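Wutport Society for Divination Studies -- Member Forum
Board: Practice and Standards
Thread: Reversed lines in casting readings -- proposed wording for the member handbook
Replies: 9

Registrar_Wutport
Moderator
Members are invited to comment on a proposed change to section four of the handbook, which deals with casting readings (lots, charms, bones, shells and small objects thrown on a cloth or into a tray). The present wording reads: "An object which falls face down shall be read as absent." The proposed wording reads: "An object which falls face down may be read as absent, or as present but withheld, provided that the reader states the rule before the cast." Comments will be collected until the end of June and passed to the standards panel. Please keep replies to the wording itself. Questions on fees and on the certificate should go to the office.

Bustura_Reader
Full member
I support the change. The present rule was carried over from an older handbook in which only flat, two-sided lots were used. Most members now cast mixed sets, and many of the pieces in a mixed set have no face at all. A key has two sides that look the same. A bead has none. The rule as it stands cannot be applied to them, and in practice each reader has made a private rule and kept quiet about it.

mt_liao
Full member
I must disagree with the previous reply, with respect. The purpose of section four is that two readers looking at the same cast should be able to begin from the same place. If one may read a fallen piece as absent and the other may read it as withheld, they are no longer reading the same cast. I kept a record of 136 casts made for clients, all with one set of charms, and I applied the present rule to each. I had no difficulty with it. Pieces with no face were simply always read as present.
Ming-te Liao

Kong Hill Study Circle
Affiliated group
Our circle discussed the proposal at its last meeting and was divided. The members who cast with coins wished to keep the present rule. The members who cast with household objects wished to see it removed altogether. The circle asks whether the panel has considered two separate rules, one for faced sets and one for unfaced sets.

Registrar_Wutport
Moderator
The panel did consider two rules and set the idea aside, as many sets contain both kinds of piece. The suggestion will nevertheless be recorded as the view of the circle.

saracs
Full member
I would ask members to look at the second half of the proposed sentence, "provided that the reader states the rule before the cast." It seems to me that this is the more important part. The client has a right to know how the cast will be read. At present a reader may decide after the pieces have landed, and I have sat with readers who did exactly this. One of them told the client that a ring was absent, and ten minutes later, when the reading needed a ring, it had become present again. I did not think that was fair to the person who had come for advice.

As to Mr. Liao's record, I do not doubt it. However, a record kept by one reader with one set tells us that the rule suits that reader and that set. I have a record of my own, 117 casts, made with three different sets. I found the withheld reading useful in a good number of them, chiefly where the question concerned a family matter that had not yet been spoken of.
Sevim Saraç

mt_liao
Full member
I am grateful to Ms. Saraç for the reply. We agree on stating the rule beforehand, and I would vote for that clause today if it stood alone. My objection is to the word "withheld." It is not defined anywhere in the handbook. In the cards, a reversed card has a long written tradition behind it, and even there readers do not agree. In casting we have very little in writing. A new member who meets the word "withheld" in section four will have to guess what it means, and the examiners will then have to mark that guess.

I would also note that a charm on its side is covered by neither wording. In my experience this happens far more often than a clean face-down fall.

Bulteven_Lots
Associate member
May an associate member comment? I sat the casting paper last year and was asked about this very point. I wrote that a piece on its side should be read as leaning toward its nearest neighbor. The examiner marked it wrong, but the study notes for the Bulteven course say the same thing almost word for word. If the section is going to be opened, I would be glad to see this settled too.

Could the panel also say what counts as the edge of the cast? I use a deep tray. Pieces that strike the wall and roll back are treated as valid in my course and as void by my tutor.

Registrar_Wutport
Moderator
Associate members are welcome to comment on this board. They may not vote on the final wording.

The examiner's mark cannot be discussed here. A request for review may be sent to the office in writing. The difference between the study notes and the handbook has been noted and will be raised with the course tutor.

On the edge of the cast, section six applies: a piece which comes to rest inside the tray is valid, whatever it touched on the way. Your tutor may teach a stricter rule for home practice, but it should not be presented as the rule of the society.

saracs
Full member
In view of Mr. Liao's point, I offer the following as an amendment:

"Before the cast, the reader shall state how a piece falling face down or on its side will be read. The reader shall hold to that statement for the whole of the reading."

It leaves out both "absent" and "withheld" -- each reader may then use the word that suits the work, and the client hears it in advance. Those who wish to keep the older practice lose nothing by it.

mt_liao
Full member
I could accept the amendment for readings given to clients. I could not accept it for the examination, where a common rule is needed. If the panel would add "For examination purposes, a piece falling face down is read as absent," I would withdraw my objection. I still think we are giving up something by it, and I would like that to be recorded.

Registrar_Wutport
Moderator
Both texts have been forwarded to the panel, together with the note from Mr. Liao. The reply count shown at the head of this thread is updated overnight and may be behind. The thread remains open to comment until the end of June.

Attachments to this thread (1)

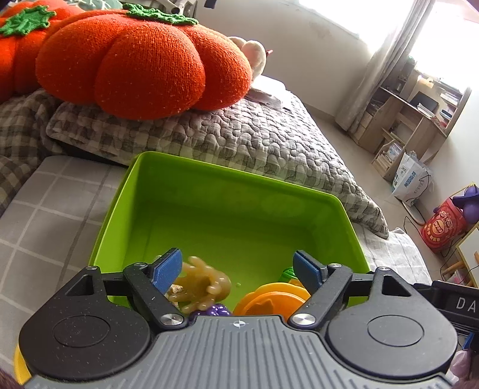 Small toy pieces in a lime-green storage box, including a purple bunch of grapes.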